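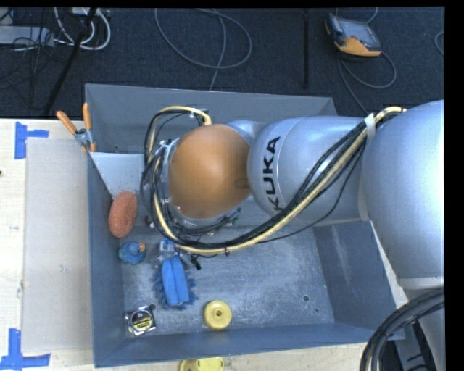
Kima Pick
Grasp planning for bins full of things that have no business being together

Most picking software is very good at one part, repeated 3,000 times, all facing the same way. Kima Pick was written for the other sort of bin: a sponge-like thing next to a tape measure next to a rubber-duck-shaped problem. It finds something it can get hold of, works out how to reach it without clouting the wall, and sends the path to your controller.

What's in the licence
Perception: segments loose items from a depth camera, with no CAD models and no training day.
Grasp ranking: scores candidates for your gripper and shows you the scores, so you can disagree with them.
Path planning: treats the bin walls as solid. You would be surprised.
Cable guard: keeps the wrist out of poses that wrap the dress pack round the arm. Added in version 7 at the insistence of Aarne Honkanen, who had been paying for the hoses.
Replay: every pick is logged and can be stepped through afterwards, including the ones you'd sooner forget.

Setting up
Measure the bin once, draw it in the cell editor and tell the planner about anything fixed to the rim. Clamps count. People forget the clamps. If the bin moves, run the corner check again – it takes 31 seconds and is cheaper than a gripper.

What it won't do
Shiny metal still gives depth cameras a bad time, and a polished case may come back as a hole. Kima Pick marks these patches as doubtful and tries something else first. It doesn't untangle things. It doesn't replace your safety controller, and the installer makes you tick a box to say you've read that.

Requirements
Linux PC with a supported graphics card, a depth camera with a clear view of the bin, and a six-axis arm with an external motion interface. Ask us for the driver list before you buy anything.

Licensing
Per cell, yearly, updates included. The trial runs for 63 days with nothing switched off. Sales questions go to Serpil Oral. Awkward ones go to Decha Wattanapong, who prefers them.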